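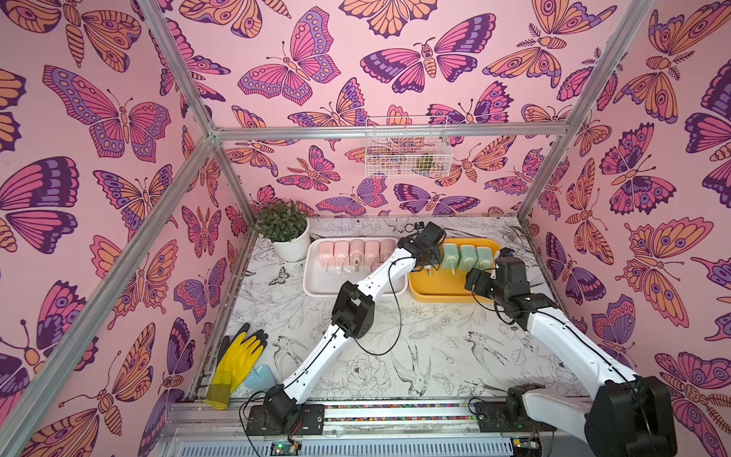

Butterfly wallpaper

Butterfly wallpaper is wallpaper printed with butterflies, moths or both. It is sold as a repeating pattern on rolls and as single-image murals made to the size of a wall. The insects may be drawn much larger than life and in colors that have little to do with any living species. Pink, purple and orange are common in designs meant for bedrooms and small decorated spaces; greens, browns and off-whites are more usual in papers based on old natural history plates.

The name is used loosely. Many patterns sold as butterfly wallpaper contain moths as well, and in some of them moths make up most of the design.

Contents
Design
Scale and repeat
Materials
Hanging
Use in small enclosures and displays
Matching surfaces
Care and removal
The Melnyk pattern books
See also

Design

Butterfly patterns fall into a few broad types. Scattered patterns place each insect alone on a plain ground, with space on every side. Packed patterns set the insects close together, so that wings nearly touch and little of the ground shows. Trailing patterns add stems, leaves and flowers, and the butterflies are smaller than the plants.

Most designers draw the insects with the wings open and flat, as in a collector's cabinet. The upper side of the wing carries the strongest markings, and an open wing fills a square space well. Side views with closed wings appear mainly in trailing patterns, where the insect is shown resting on a flower.

Eye spots are a frequent motif. On a real insect the eye spot is a round marking with a ring or dark center. In print it is often enlarged and given a contrasting color, such as purple on an orange wing. Striped bodies are another common device, used mostly for moths, whose bodies are drawn thicker than those of butterflies. Antennae also differ: a butterfly's end in a small club, while a moth's are usually feathered or plain. Designers do not always keep to this, and a figure with a moth's body and a butterfly's antennae is a known mistake in cheaper papers.

Scale and repeat

The repeat is the height of pattern that runs before the design starts again. Large insects need a long repeat, and this leads to more waste when strips are cut to match. A straight match lines up at the same height on every strip. A drop match is shifted by half the repeat on alternate strips and hides the grid better, but it takes more paper.

Large motifs are often cut by corners, doors and the tops of walls. Hangers usually begin with the most visible wall and place one full insect near its center, leaving the part figures for the sides.

Materials

Four types are in general use.

Plain paper is light and takes printed color well. It marks easily and is not suited to wet rooms.

Non-woven paper combines plant and synthetic fibers. It does not stretch when damp, and the paste can be brushed on the wall instead of on the strip.

Vinyl-coated paper has a thin plastic surface that can be wiped. Solid pinks and purples look slightly shinier on it than on plain paper.

Peel-and-stick film has its own adhesive and a backing sheet. It is popular for rented rooms, furniture panels, shelves and other small jobs.

Hanging

The wall should be clean, dry and smooth. Strong ground colors such as pink show gaps at the seams, especially over white plaster, and some hangers paint a line of matching color behind each seam before the strips go up.

In inside corners a strip is cut so that a narrow margin turns onto the next wall, and the following strip is laid over that margin. With packed patterns a small mismatch in the corner is hard to see. With scattered patterns it is more obvious - a wing that ends short on a plain ground draws the eye.

Use in small enclosures and displays

Patterned paper is also put up in spaces much smaller than a room, among them closets, alcoves, shop display boxes, stage models and open-fronted work enclosures. Three papered sides are enough to give such a space the look of a finished interior. A frame of metal bars or wood may be left showing at the edges, with the paper fixed to panels behind it.

At this scale a room-size pattern looks very large. A single butterfly may fill much of a side panel, and plants, trays, bottles and wire baskets placed in the space are seen against a few big shapes. Objects in pale pink, pale green, cream or white stand out well from saturated wings. Small objects with several colors of their own tend to be lost.

Matching surfaces

Butterfly wallpaper is often paired with a second pattern on a floor, tabletop or shelf liner. Black line drawings on white are a usual choice, with flowers, leaves, birds and butterflies as subjects. Swallows are popular in these prints, as the forked tail and long wings can be recognized from an outline alone. The line pattern repeats the theme of the walls without adding more color.

Care and removal

Coated papers can be wiped with a soft cloth and water. Plain papers should only be dusted. Pinks and purples may fade in direct sun, and the change is easiest to see where a picture or basket has hung and kept the light off.

Non-woven papers usually come away dry in whole strips. Plain papers are soaked and scraped. Film is pulled back slowly at a low angle, and any adhesive left behind is washed off before the wall is painted.

The Melnyk pattern books

The Melnyk pattern books are a set of 2 bound volumes of wallpaper samples put together by the pattern collector Liette Dhillon. They hold 527 samples, of which 205 show butterflies or moths. The rest are mainly birds and garden flowers. The volumes were first shown to the public on Saturday, March 24, 2018, and a facsimile was printed in August of the same year in an edition of 1,000.

Dhillon arranged the insect samples by ground color, with the pink papers first. Her notes give the repeat of each design and state whether the match is straight or drop - maker and year are left blank where she could not confirm them.

See also
Chintz
Lining paper
Mural
Shelf liner
Toile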